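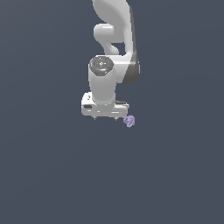
Why Does the Sky Go Gray?

When I was a kid in Wirham, we had gray skies from October until it felt like forever. I used to lie on the rug, stare out the window and wonder who had colored over the blue. Where did it go? Was it used up?

The blue is still there, I promise! If you've ever flown in a plane on a cloudy day, you may have noticed that you go up through a lot of fog and then — pop — there's bright sunshine and blue sky on top. The gray part is only a lid.

So let's talk about the lid.

A cloud is made of water. Teeny tiny drops of it, much smaller than raindrops, so small and light that they float along on the air. (High-up clouds can be made of little bits of ice, too.) You've made a cloud yourself if you've ever breathed out on a cold morning and seen a puff come out of your mouth. I still do this on the way to the bus and pretend to be a dragon.

Now, each little drop is clear, like the water in your glass. But when sunlight hits a whole crowd of them, it bounces from drop to drop in every direction. Sunlight has all the rainbow colors mixed up in it, and the drops bounce all of those colors about the same amount. When all the colors reach your eye together, you see white. That's why a small puffy cloud looks like cotton.

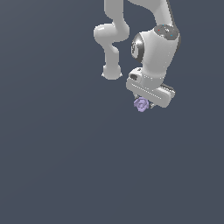 But what if the cloud is really thick? Then the light has a long way to go. It bounces and bounces, and a lot of it bounces right back out of the top and off into space. Only a bit gets all the way down to you. Less light means the bottom of the cloud looks darker, and a dim white is what we call gray.

You can try this at home. You need a flashlight and 10 sheets of plain white paper.

Go into a dark room and turn on the flashlight. Hold 2 sheets in front of it and look at the glow. Pretty bright, right? Now add more until you have 8. Then use all 10. The paper didn't change color, but the glow got much dimmer. Your stack of paper is acting like a thick cloud, and you are the person standing underneath it wishing you'd brought a coat.

Some gray skies have lumps and streaks in them. Others are smooth all the way across, like somebody spread them with a butter knife. The smooth, low kind is called stratus, from a Latin word for something spread out. If stratus comes right down to the ground, we call it fog, so walking to school in the fog means you're walking through a cloud! 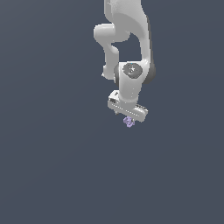
Does gray always mean rain? Nope. Stratus can hang around all day and give you nothing more than a drizzle. The rain clouds to look for are the thick, dark ones. Inside those, the little drops bump into each other and stick together, and when they get too heavy to float, down they come.

I keep a sky notebook, and you could start one too. Every Tuesday after breakfast I write down the color of the sky, and then at bedtime I write down whether it rained. My best guess so far was "pale gray, no rain," and I was wrong by lunchtime and got soaked. Draw the clouds if you like drawing. A soft pencil rubbed with your finger makes a very good stratus.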